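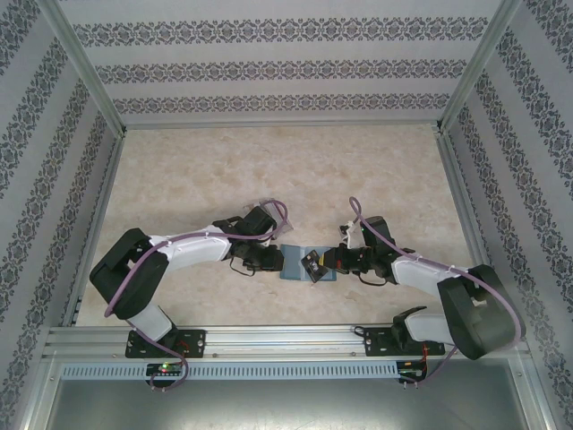
My sister sent me a link in January to a thing called the Fikach method. The idea is that you own 166 things. Your whole household, 166 things, and when you buy a new one an old one has to leave. There is a workbook, a paid app and a weekend course, and she had already done the weekend course.

I should say that I like my sister and that her apartment looks very nice now. I have been over there twice. I also had to drink my coffee out of a measuring cup, so I went home and read the whole workbook with a pencil in my hand.

My first question was what counts as a thing. The workbook spends eleven pages on this and I came out knowing less than when I went in. A pair of socks is one thing. A set of silverware is one thing if it matches and several things if it doesn't. Books are one thing per shelf, but only if the shelf is "curated." Tools are one thing per box. So a person with a big enough toolbox and a matching dinner service can own as much as my parents did and still pass, and a person with odd forks from three dead aunts is a hoarder. I own the odd forks.

Then there's the evidence. The author says that people who got down to the number slept better, fought less and saved money. How many people? She says 266 households filled in the survey at the end of the course. These are people who paid for a course, finished the course, and were then asked by the people who ran it whether the course was any good. I would like to hear from whoever dropped out on Saturday at lunch. I'd also like to hear from the same households a year and a half later, when the kid has started hockey.

Nobody seems to have asked how much they spent buying things back, either. I know three people who did some version of this during the last big wave of it, and all three rebought a drill. One of them, Normunds, gave me his old drill, which I still have, and then came around to borrow it, and then bought a worse one. If you want to tell me that clearing out saves money I want to see the drill in the sums.

I did try it. I'm not going to complain about a recipe I haven't cooked. I picked the kitchen, and the rule for a starter room is 30 things, and I boxed up everything over that and put the boxes in the hall closet for 20 days, as instructed. You're supposed to be allowed to take something back out only if you write down why.

What I wrote down, in order: colander, because pasta. Big pot, because pasta. Second cutting board, because raw chicken. Grater. Rolling pin, which I hadn't used since spring and suddenly wanted very badly. The good scissors. Gunvor came for dinner and brought two people I wasn't expecting, so four plates and a chair (the chair wasn't in the closet, but I felt I should be fair and write it down).

What stayed in the boxes the whole time: a fondue set, a yogurt maker, a lot of takeout containers with no lids, a lot of lids, and a tin of cookie cutters that belonged to my grandmother. I threw out the lids and the containers. The yogurt maker went to a neighbor who will not use it. The fondue set I put back, since we do use it once a year and I've noticed that once a year keeps coming around. The cookie cutters I was never going to get rid of, and any method that needs me to pretend I was considering it is wasting my time.

So I got some shelf space out of it. I'll give it that. I could have had the same shelf space by throwing away the lids on a Tuesday night without reading anything.

What bothers me more is the tone. The workbook talks about your stuff as if it were a medical condition. There's a chapter on "object grief," and a worksheet where you write a goodbye letter to a sweater. I have moved house five times and cleaned out two homes after funerals, and I can tell you the sweater was fine about it. The hard part was the phone calls, and the dump closing at four.

And I do wonder who gets to own so little. If you can replace a thing the same afternoon, you don't need to keep it. If you can't, you keep the spare kettle, and the jar of screws, and the winter coat that nearly fits. My father kept string. He also fixed everyone's bikes on our street for years out of what he kept, and I don't remember anybody telling him he had a problem.

My sister says I've missed the point and that the number is only there to make you look at what you have. Maybe. Then I'd ask why it's a number, and why the app charges you monthly to count up to it.

She's at 171, by the way. She has stopped counting the garage.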